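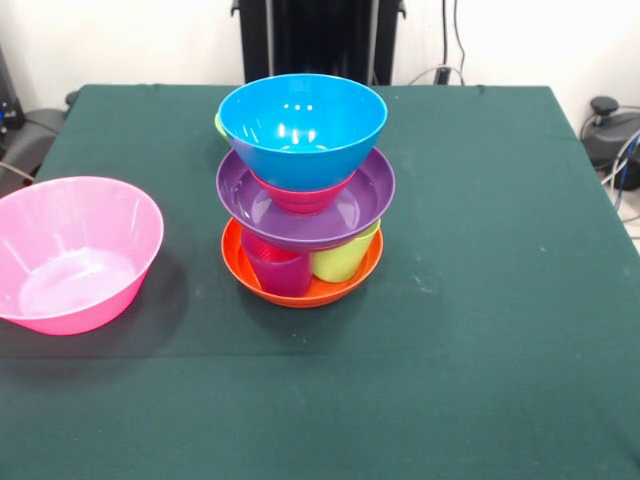

Window 8. Muli wanted one deed. One. Tondby parcel, his mother's, recorded in June, gone from the index by July.

"Not in the system," the clerk said.

"I have the reciept."

She looked. Book 53, page 62. Her mouth moved a little. Then the door, the stairs, the basement, boxes up to the pipes. 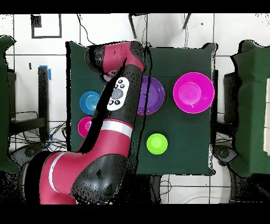
Page 61. Page 63. He ran a thumb down the gutter of the book and felt the stub where the knife had gone.

"Who signed this out last?"

She turned the card over. Muriithi. His lawyer. Who was upstairs right now, holding thier parking spot.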